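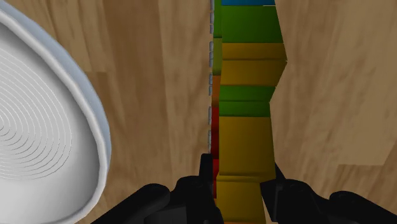
Call for participants: Everyday Eating at Home study

The Konow Centre for Food and Household Research invites adults living in the Birero district to take part in a study of how meals are planned, prepared and shared at home. The study is led by Dr Shu-fen Yang and is open to people of all backgrounds and household types, including those who live alone.

Who can apply

Applicants must be aged 18 or over and must prepare a main meal at home on most days of the week. We regret that we cannot accept applications from anyone who is following a diet under medical supervision, or who took part in the Centre's January study of packed lunches. Only one person from each household may enrol.

What taking part involves

Participants will keep a written food diary for nine days, recording what was eaten, at what time and with whom. Diaries may be completed on paper or online. Each participant will also attend two interviews at the Centre's offices in Lachance House, one before the diary period and one after it. Interviews will be recorded in sound only. Evening appointments are available, and the building has step-free access from the car park.

You are not asked to change what you eat, to weigh food or to buy anything for the study.

Payment and expenses

Participants who complete the diary and both interviews will receive a shopping voucher. Local bus fares will be refunded on production of a ticket. Places are limited to 800 and will be offered in order of application, subject to the conditions set out above.

Your information

Diaries will be stored under a reference number and kept separately from names and addresses. You may withdraw at any time before the second interview without giving a reason, and any material you have supplied will then be destroyed.

How to apply

Application forms are available from the reception desk at Lachance House and from the Jullel Road library. Completed forms must reach the study office by 5 pm on 20th May. Applicants will be informed of the outcome in writing. Forms in large print can be supplied on request.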